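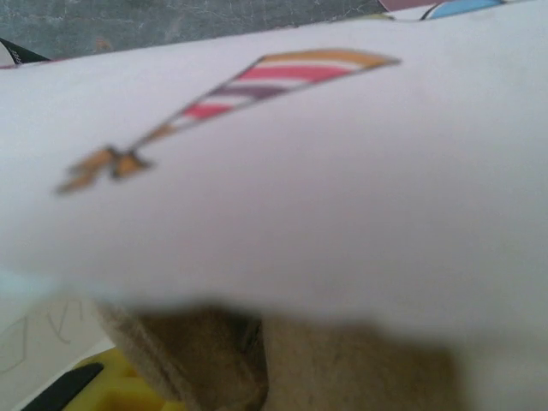
Printed Paper Sheets: Questions We Get

Gijs Geerts answers these. He has bought a lot of illustrated paper over the years and regrets a fair share of it.

Is printed kids' paper worth paying extra for?

Usually not. A striped pennant on white paper is cheerful, and it costs more than the same paper with nothing on it. If the sheet is going on a wall or into a scrapbook, fine. If it's going around a box that a six-year-old will tear open, buy plain and hand over some markers.

Why won't my sheet lie flat?

It was rolled, or it was stored standing up. Turn it over so the curve faces down, put a couple of heavy books on it and leave it overnight. Sellers like to say a sheet "relaxes by itself in minutes." I have yet to own one that did.

Can I iron it?

You can, on low, with no steam and a cotton cloth in between. Try a corner first. Some inks smear and the label won't warn you. Essam Salem wrote in to say he irons everything on medium with no trouble. Good for him. I lost a whole sheet of sailboats that way.

The package says "fade resistant." Is it?

Compared with what? I taped a Wolier sheet and a Vakel sheet inside a south window in May. After 31 days the pinks on both had gone noticeably weaker. The mustard and orange tones held up better. One window is hardly a lab, but I wouldn't hang anything you care about in direct sun.

Does heavier paper fold better?

No, and I don't know where this idea comes from. Heavy paper looks good flat. Once you fold it, the ink can crack along the crease and leave a white line through the drawing. For folding, go lighter. For posters, go heavier. Past 200 grams I'd call it card and stop trying to wrap anything in it.

How do I cut out a drawing with a thin part, like a flagpole?

Leave a margin of white around it. Cutting right on the outline looks neat for an afternoon and then the pole bends. Els Hermans suggests gluing the piece to cardboard before cutting, and I'll admit that works, though you need a sharp knife and some patience.

Are the big assortment packs a good deal?

Check how many designs are repeated. The Haltley pack I bought had 13 sheets and six designs, which the front of the package was not eager to mention. Single sheets cost more each, but at least you pick them.

Can I recycle the leftovers?

Plain printed paper, generally yes. Anything with glitter, foil or a plastic coating, generally no. Tear a corner: if a clear film stretches before it rips, put it in the trash. Local rules differ, so check yours before taking my word for it.

Do you get paid to recommend a brand?

No. Smits once sent me a free roll and I said the ink rubbed off. They haven't sent another.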